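Visit to Ekgate, Trevby site
July 24, 2026

We drove out to Trevby to look at grippers for the rework line. Dayana Yupanqui met us at the door and took us straight to the test hall, so we had most of the morning on the machines.

The first cell compared two grippers on the same small parts. The Tristby has a stroke of 22 mm and holds square parts well. The other one, which Ekgate builds in its own shop, is slower to close but easier to set for low force. We ran both by hand from the pendant. I preferred the Tristby, mostly for the controller, which had fewer menus to get through.

The second cell was the one we came for: desktop PC work, with the tower lying on its side on slotted aluminum rails and a fixture plate next to it for the processor.

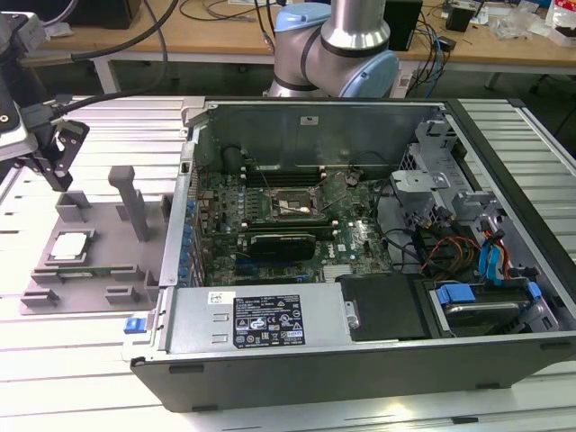
Dayana said placing a processor depends more on the fixture than on the arm. Their log had 3278 placement attempts when we visited. Black fingers are the current set, and a narrower pair is due in August. I asked about cable handling and she said they have not settled on a method.

Prices were only given for the fingers, around 800 a pair. We asked for a quote on the Tristby with its controller and left a box of our own boards for them to try.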